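홈 | 글 목록 | 메모 | 소개

집에서 쓰는 메모를 텍스트 파일로 옮긴 이야기

2023년 9월 3일

지난 몇 년 동안 메모를 Clisix라는 앱에 써 왔다. 처음에는 무료였고 동기화도 빨랐다. 그러다 작년에 요금제가 바뀌면서 기기 두 대까지만 무료가 됐고, 나는 노트북과 휴대폰 외에 회사 컴퓨터에서도 메모를 봐야 했다. 돈을 내면 해결되는 문제였지만, 이참에 메모를 전부 일반 텍스트 파일로 옮기기로 했다.

내보내기를 해 보니 메모가 1570개였다. 이렇게 많은 줄 몰랐다. 장보기 목록, 예전 집 보일러 모델명, 읽다 만 책의 쪽수, 제목만 있고 본문이 없는 것까지 다 들어 있었다. 내보내기 파일은 하나의 압축 파일로 나오는데, 안을 열면 메모마다 폴더가 하나씩 있고 그 안에 본문과 첨부 파일이 따로 들어 있다. 본문은 마크다운이라고 되어 있지만 표와 체크박스는 이 앱만의 문법이라 다른 편집기에서는 깨져 보인다.

먼저 변환 도구를 찾아봤다. Plomus라는 작은 프로그램이 있어서 써 봤는데 체크박스는 잘 바꿔 주고 표는 못 바꿨다. 표가 들어간 메모는 73개였다. 스크립트를 짜 볼까 하다가 이틀 저녁에 나눠서 손으로 고쳤다. 고치면서 보니 절반은 더 이상 필요 없는 표였다. 이사 견적 비교표 같은 것은 그냥 지웠다.

파일 이름도 문제였다. 메모 제목이 그대로 파일 이름이 되는데, 제목에 슬래시나 물음표가 있으면 밑줄로 바뀐다. 그리고 맥에서 내보낸 파일을 윈도우에서 열었더니 한글 파일 이름의 자모가 풀려서 보였다. 유니코드 정규화 방식이 달라서 생기는 일이고, 한글 쓰는 사람이라면 한 번쯤 겪는다. NFC로 일괄 변환하니 해결됐다. 변환하기 전에 반드시 사본을 만들어 두는 것이 좋다. 나는 사본 없이 시작했다가 이름이 겹친 파일 두 개를 덮어썼고, 다시 내보내기를 해야 했다.

폴더 구조는 여러 번 바꿨다. 처음에는 주제별로 12개를 만들었다. 집, 돈, 건강, 책, 요리, 여행, 이런 식이다. 일주일 써 보니 새 메모를 쓸 때마다 어디에 넣을지 고르는 것이 귀찮았다. 여행 가서 먹은 음식 레시피는 여행인가 요리인가. 결국 지금은 세 개만 남겼다. 새로 쓴 것, 계속 보는 것, 끝난 것. 나머지는 검색으로 찾는다. 텍스트 파일은 검색이 빨라서 이 정도로도 불편하지 않다.

편집기는 Holub을 쓰고 있다. 기능이 많지 않고, 폴더를 열면 왼쪽에 파일 목록이 나오고 오른쪽에 본문이 나온다. 한글 입력할 때 마지막 글자가 두 번 찍히는 버그가 있었는데 최근 버전에서 고쳐졌다. 글꼴 설정이 하나뿐이라 한글과 영문 글꼴을 따로 지정할 수 없는 점은 아쉽다.

동기화는 원래 쓰던 클라우드 폴더에 맡겼다. 휴대폰에서 고치고 바로 노트북에서 열면 가끔 충돌 사본이 생긴다. Clisix를 쓸 때는 없던 일이다. 나는 휴대폰에서는 새 메모만 쓰고 기존 메모는 고치지 않는 것으로 정했다. 그 뒤로는 충돌이 거의 없다.

첨부 파일 정리가 제일 오래 걸렸다. 사진이 178장 있었는데 어느 메모에 붙어 있었는지 이름만으로는 알 수 없었다. 영수증과 설명서 사진은 날짜와 내용으로 이름을 다시 붙였고, 흔들린 화이트보드 사진은 대부분 지웠다. 중복으로 저장된 것도 꽤 있었다. 다음에 또 옮길 일이 생기면 첨부부터 정리하고 본문은 나중에 할 생각이다. 본문은 급하면 깨진 채로도 읽을 수 있는데 사진은 맥락을 잊으면 쓸모가 없다.

옮기고 나서 달라진 점을 적어 두면, 앱이 뜨기를 기다리는 시간이 없어졌고 메모를 조금 덜 쓰게 됐다. 덜 쓰게 된 이유는 잘 모르겠다. 링크를 붙여 넣기만 하던 습관이 없어져서 그런 것 같기도 하다. 웹 페이지를 통째로 저장하는 기능은 그립다. 지금은 주소와 한 줄 요약만 적는데, 나중에 보면 페이지가 없어진 경우가 있다.
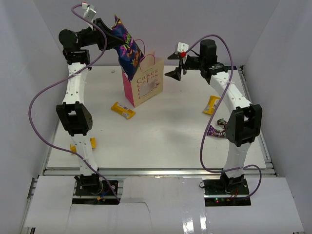

그래서 웹 페이지 저장만 따로 할 방법을 알아보는 중이다. PDF로 저장하면 검색이 잘 안 되고, HTML로 저장하면 파일이 지저분하게 늘어난다. 당분간은 꼭 필요한 글만 본문을 복사해서 텍스트로 남기려고 한다. Clisix 계정은 9월 말까지 두었다가 그때까지 다시 열어 볼 일이 없으면 지울 예정이다.

최근 글
- Vutadham 키보드 한 달 사용기
- 공유기 위치를 거실에서 복도로 옮김
- 오래된 외장 하드 비우기
- 가계부 엑셀 양식 수정한 내용
- 여름에 읽은 책 목록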